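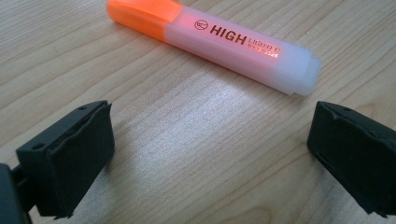
11 August 2019

Back to the walnut ink, which has been sitting in its jars since July and which I had very nearly given up on. Haruna asked me to put the second batch beside the first before we choose one for the Prultport labels, so I ruled up a sheet of the Zerneck paper and wrote out the same line with each, over and over, until my hand was quite tired of it. I'd been marking the good strokes in pencil and kept losing them among the test lines, so I went over to the highlighter with the orange cap, and the sheet is far easier to read back now. Keep it well away from the ink strokes themselves, please, as I dragged one lovely capital S right across the margin!

Batch 2 is the darker. It had 7 hours on the low ring and then a night under a cloth, and I strained it through muslin twice. I do like the colour, a proper old-letter brown with a bit of warmth in it, but it feathers on anything cheap. Daichi thinks more gum arabic would sort that out, and he is usually right about gum, so I've set aside 100 ml for him to fiddle with as he pleases.

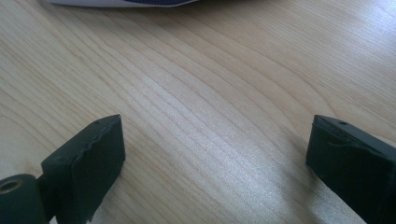 The first batch is thinner and kinder to the nib. Ayane wrote a whole page with it and only dipped when she felt like it, or so she told me. It does smell rather of wet leaves, and I should have put the clove oil in sooner. There's a faint skin on one jar which I've skimmed and will look at again.

Still to do: light test on the window sill, half of each strip covered with card. Ask Shota Kikuchi for the small funnel back. More husks, if the Sugawara tree has dropped any yet.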